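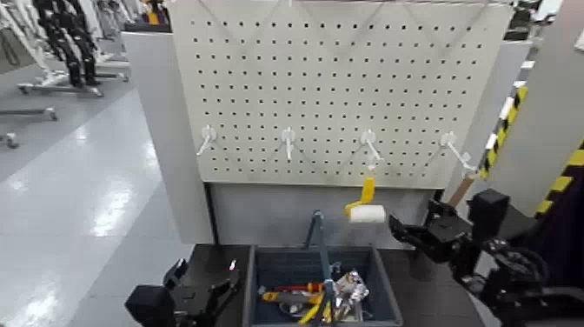
Small tools at the Dridelport finishing shop used to live in a drawer, and the drawer was always the slowest part of a touch-up job. The shop now keeps the light items on perforated panels set on metal stands, one panel per work position. The holes are square and laid out on an even grid, so a hook can be moved over or down without drilling. Position 7 has four white plastic hooks in a single row low on the board, with the small yellow-handled paint roller on the third and a dark plastic bin on the tabletop directly underneath. Keeping the row low leaves the upper part of the board free for later additions.

Layout notes, Dramani panel series
Compiled by Anel Matlala, with measurements by Danjuma Okeke. Revised in May.

Hooks. Plastic, push-in, no fasteners. They can turn a little in the hole under side load – acceptable for a mini roller, not for a full-size frame. Heavier tools go on the Panberg rail in the next bay.

Spacing. A roller needs clear room on both sides of the cover. We leave the neighboring hook free if the cover is longer than the hook spacing.

Rollers. Hang by the handle, cover down, clear of the lower panel. A cover that rests against a surface gets a flat spot in the nap. Wash and spin covers before they go back on the board.

Bins. One per position, placed below the hooks. Used for spare covers and anything that has no hook yet. Empty at the end of the shift.

Part numbers. The panel is listed as 1622 in the shop inventory and the hooks as 291. Order hooks in full bags only.

Bongani Mahlangu keeps the master layout sheet. Changes to hook positions should be marked on the sheet the same day – two boards were reset from an old copy last winter and had to be done over.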